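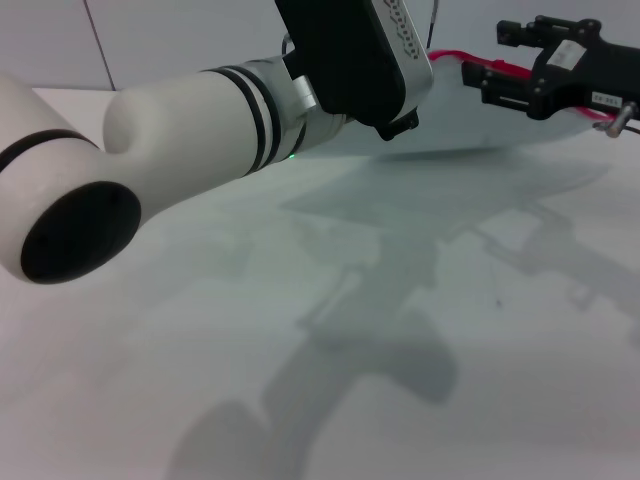 The arm and the gripper over the white table.

About the Vikwood Robotics Club

Welcome, and thank you for stopping by! We are the after-school robotics club at Vikwood School, and if you are a student wondering whether to join, or a parent wondering what your child is talking about at dinner, we hope this page gives you a fair idea of who we are and what goes on in our room every Monday afternoon.

The club began with 8 students, one soldering iron and a box of motors that Shadi Akl, who teaches physics here, had been keeping under his desk. We built line followers that first year, little wheeled things that chased a strip of tape across the gym floor (and quite often across the hallway as well, to the delight of the younger grades). Today we have 39 members, a room of our own at the end of the science wing, and a proper arm to work with, and we still get the line followers out every September so that new members have something to take apart in their first week.

Most of our time now goes into the arm. Learning to move it well is slow, friendly work. Students start on paper, drawing the path they want the wrist to follow, then they try it in the simulator, and only after a teacher has looked it over do they run it on the real thing at quarter speed. It can take a whole afternoon to get one reach right. We think that is an afternoon well spent, and the students who stay with us longest tend to be the ones who have come to enjoy the fiddly parts – naming the positions, writing down the joint angles, putting the cables back where they belong.

We split into three groups. The Motion group plans the paths and the grips. The Vision group works with cameras and spends a great deal of its time on lighting, shadows and plain surfaces.

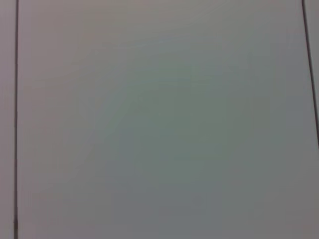
The Vision students will tell you that a pale gray surface is never one gray. It may be lighter in one corner and darker in another, and a program that has learned to expect an even background can get muddled by the difference. So they take picture after picture, compare the brightness from one side to the other, and write little routines to smooth it out. Last spring they collected 100 pictures of nothing much at all, and they were tremendously proud of every one. The third group, Build, makes the brackets, stands and trays that the other two keep asking for, usually at ten minutes to five.

In the spring we enter the Mägi Cup, a one-day meet for school teams where each club is given a sorting task in the morning and has until mid-afternoon to solve it. There were 29 teams at the last one. We didn't win, but our team finished its run without a single restart, and we came home with the prize for the clearest notebook, which now hangs in a frame by the door. The notebook was largely the work of Manon Landry, who joined as a shy sixth grader and now leads the Motion group. She is very patient with anyone who wants to learn, so please don't be afraid to ask her things!

We are lucky in our neighbors, too. Jalemix, the machine shop down the road, lets us have their offcuts, and the Trusudov family fund pays for our bus to the Mägi Cup and for the pizza on the way home – a small thing, perhaps, but it matters a lot to hungry twelve-year-olds.

You don't need any experience to join. Some of our members write code at home, and others had never held a screwdriver before they came to us. Bring closed-toe shoes, something to tie back long hair, and a notebook you don't mind getting grubby. We meet on Mondays from 3:15 to 5:00, and families are welcome to come in for the last half hour and see what everyone has been up to. Sign-up sheets are at the front office, or you can just knock on our door and ask for Mr. Akl.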